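Gripper trials move on to bowls

The second round of finger comparisons on the arm began in March and is now far enough along to report. Yoga Sembiring set the tables and Oisín Cullinane ran the controller.
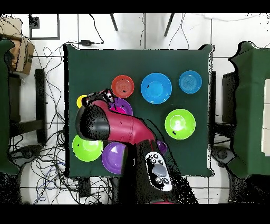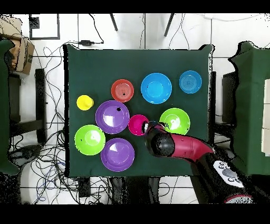
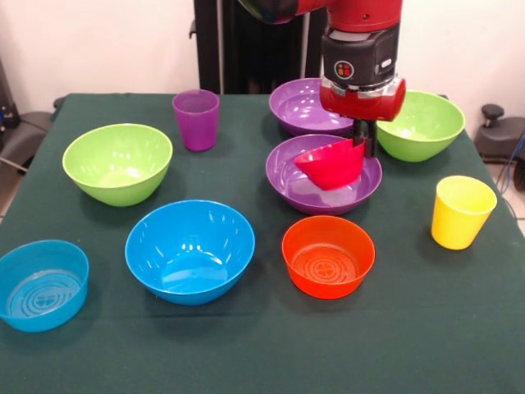

Bowls on the green cloth, two views from overhead and one from beside the table.

The question for this round was whether the Batar fingers we have used since last year should be replaced by the narrower Trarnlow pair. Both fit the same mount and both open wide enough for our parts. Boxes and blocks told us very little, as either pair picks them up all day. Thin rims are harder. With a small bowl tilted in the fingers over a wide purple one, all of the hold is on a short length of rim, and any play in the fingertips shows up as a change in the angle. We logged 2,606 grasps with the Trarnlow pair and 2,437 with the Batar pair, at the same speed and closing force. The Trarnlow pair dropped fewer bowls, mainly the shallow ones. On the deep bowls we could not separate the two. The Batar pads wore more evenly and took about 10 minutes less to change.

Camera placement made more difference than expected. From overhead the wrist hides whatever it is working on during the last part of the approach, and Oisín had been correcting for that by hand in the Prakadix controller. Adding the low side view let him drop the correction. The side view has its own trouble with glare on the inside of glossy bowls, and Yoga is trying a lower exposure setting.

The Trarnlow fingers stay on for now. The Batar set goes back in its drawer, labeled, with 3 spare pads. The next round will use cups and the softer Sheehan pads, if they ship on time. Anyone who wants the grasp logs should ask Oisín for the folder path, as the old link no longer works.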